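## 3. Assembling the Gaber portable goal

This section applies to the full-size Gaber goal supplied by Korka for grass and artificial surfaces. The junior version has a different rear frame and is covered in its own booklet.

Assembly requires four adults. Children and young players must be kept clear of the working area until the checks in 3.5 have been completed and signed.

### 3.1 Before you begin

1. Confirm with the ground manager that the playing area is free and that no mower or line marker is in use.
2. Lay out all parts on the grass behind the goal line. Do not place them on the line itself, as the paint may transfer to the sleeves.
3. Check the parts against the packing list inside the lid of the fittings box. If a part is missing, stop and contact the supplier.
4. Inspect each weld and corner joint. A cracked, bent or badly dented section must not be used.

> **Caution:** Do not replace missing bolts with general hardware of a similar size. The corner joints are designed for the bolts supplied.

### 3.2 Assembling the frame

1. Place the two halves of the crossbar end to end, with the net grooves facing upwards. Push them together over the centre sleeve until the holes align.
2. Insert the centre bolts and tighten them by hand only.
3. Slide a corner joint into each end of the crossbar. The joints are marked L and R, as seen by a player facing the goal.
4. Fit the uprights to the corner joints and insert the bolts.
5. Attach the side bars to the foot of each upright. The measured length from the front of the upright to the back of the ground bar should be 2,950 mm.
6. Join the side bars to the rear ground bar.
7. Tighten all bolts with the key supplied, starting at the crossbar and working down to the ground bar.

At this stage the goal should still be lying on its front. It must not be raised until the net has been fitted and all four people are in position.

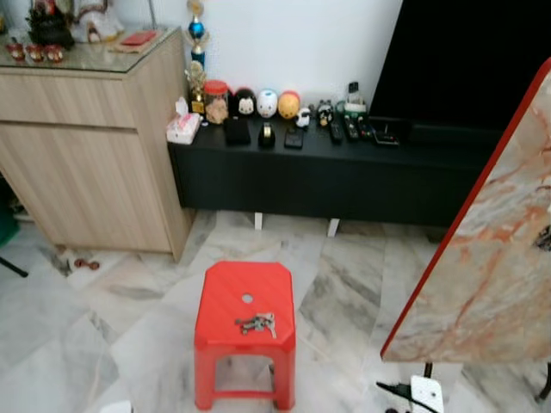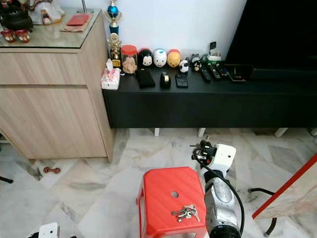
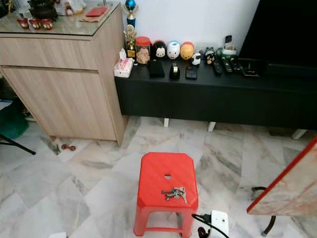
### 3.3 Fitting the net

1. Unfold the net and find the coloured cord that runs along its top edge.
2. Starting at the centre of the crossbar, press the clips into the groove and turn each one a quarter to the right. There are 19 clips along the crossbar.
3. Work outwards to each corner, then along the uprights.
4. Leave the bottom edge loose until the goal is standing.

**Note:** Nets with metal hooks must not be fitted to this goal. Hooks were withdrawn from the range after they were found to catch on rings and gloves.

### 3.4 Raising and anchoring

1. Place one person at each upright and one at each rear corner.
2. On the agreed call, the two people at the uprights lift while the two at the rear hold the ground bar down. Lift slowly and keep hands away from the corner joints.
3. Move the goal into position so that the front of the uprights is level with the goal line.
4. Fit the anchors. On grass, use the screw anchors, driven in fully. On artificial surfaces, use the weights supplied, placed on the rear ground bar.
5. Fasten the bottom edge of the net to the ground bar with the straps.

> **Caution:** A goal that is standing must be anchored at all times, including during breaks in play. It must not be left with anyone hanging from it or leaning on the crossbar.

### 3.5 Checks before use

The following checks are to be made by the home club before each match or training session.

- The height from the ground to the underside of the crossbar is 2,438 mm, measured at both ends and at the centre.
- The crossbar does not sag or twist when viewed from the side.
- All anchors are in place and cannot be pulled free by hand.
- No clip, bolt or strap is loose.

Enter the result in the equipment record. At Hemcombe and Lostmont the record is kept in the referees' room - clubs using either ground should sign it on arrival and again before leaving.

If a check fails, the goal must be lowered and labelled "Not for use". Faults should be reported to Osamu Aoki, Equipment Officer, before the next booked session.

### 3.6 Lowering and storage

Lowering is the reverse of 3.4 and also requires four adults. Remove the anchors last, with one person at each corner. Dry the net before folding it. Goals stored over the winter should be laid flat or chained upright to a wall, and the bolts lightly oiled in January.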